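The Vavent finger and the other one

I got the Granström job because I said I had steady hands, which was a lie, and by August I was the person who decided which fingers lived. Two grippers on the bench, 14 objects, and me with a clipboard – that was the whole department!

The Girance finger came first. It was soft and polite and it dropped things the way my aunt drops hints, slowly and then all at once. I gave it 351 tries. The Vavent finger (the one with the red strip) was stiffer and I didn't like it, and I told it so, out loud, when I thought I had the room to myself. It picked up the cup. It picked up the cup again. I started rooting for the loser, you know how you do, and I gave Girance 3 extra turns I never wrote down.

"You're favoring one," said the voice behind me.

"I'm warming it up," I said.

My partner on the bench just reached for the second gripper, headset already strapped on, and went back to work. We'd done nearly a whole summer like that, elbow to elbow, hardly talking, both of us pretending the numbers were the interesting part.

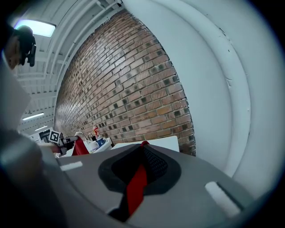

Filed under: Short Fiction, Flivberg Stories

So I held mine up and looked at that little red tip for a while, with all those bricks behind it, and I thought – fine, you win. Then I took the clipboard and put the 3 extra turns back in, in pen, where anybody could read them.

"Lunch?" said the headset.

I said sure, but I wanted one more try at the cup.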